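Buscar en el blog
Buscar

Dejar el escritorio vacío

Publicado el 2024-11-10 por Joaquim Guerreiro

Llevo ocho años trabajando desde casa y durante casi todo ese tiempo mi mesa fue un depósito. Facturas, tazas, cables de teléfonos que ya no tengo, un diccionario que consultaba una vez al año. Cuando necesitaba sitio para escribir a mano, empujaba el montón hacia la pared y seguía.

En primavera hice la mudanza a Derno y la mesa vieja no cabía por la escalera. La vendí a un vecino, Eduardo Cardoso, y pasé dos semanas trabajando en la mesa de la cocina. Como había que comer en ella, cada noche la recogía entera. Al tercer o cuarto día me di cuenta de que por la mañana empezaba antes. Me sentaba, abría el ordenador y ya estaba.

Cuando por fin compré otra mesa decidí mantener la costumbre. La compré de segunda mano en Barros, una tienda pequeña junto a la estación, y me costó 78 euros. Tiene una pata algo más corta que las demás y la calcé con cartón doblado. No tiene cajones. Eso me preocupaba al principio y ahora creo que ha sido lo mejor de la compra.

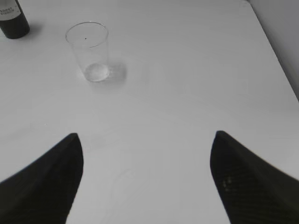
La regla que sigo es sencilla: al terminar la jornada no queda nada encima. El ordenador va a la estantería, los papeles a una carpeta y el cuaderno a la mochila. Tardo un par de minutos. Si un papel no tiene carpeta, le busco una o lo tiro.

Lo difícil fueron los papeles atrasados. Tenía una caja con recibos desde 2016 y garantías de aparatos que ya se habían roto. La revisé en tres tardes y escaneé 100 hojas, las únicas que me parecieron importantes. El resto lo llevé al contenedor. Mi amigo Pascual Arancibia, que es contable, me advirtió que los justificantes de Hacienda los guardara en papel unos años más, y le hice caso.

No todo me funciona. El teléfono sigue acabando encima de la mesa aunque le puse un sitio en la entrada. Tampoco he resuelto lo del cargador, que cuelga de cualquier manera. Y en noviembre, con las entregas de fin de año, hay noches en que cierro la puerta y lo dejo todo como está. Al día siguiente lo noto y me cuesta más arrancar, pero tampoco hago un drama.

Martim Cordeiro me escribió después de la entrada anterior para decirme que él trabaja mejor rodeado de cosas, con los libros abiertos y las notas a la vista. Me lo creo. Su trabajo es de archivo y el mío consiste en corregir textos de uno en uno. Con un solo texto delante tengo bastante.

La semana que viene quiero ponerme con las carpetas del ordenador, que están peor de lo que estuvo nunca la mesa.

Entradas recientes

Calzar una mesa coja
Mudarse a Derno con poco dinero
Tres días en Ondholm
Corregir en papel o en pantalla
Lo que leí en verano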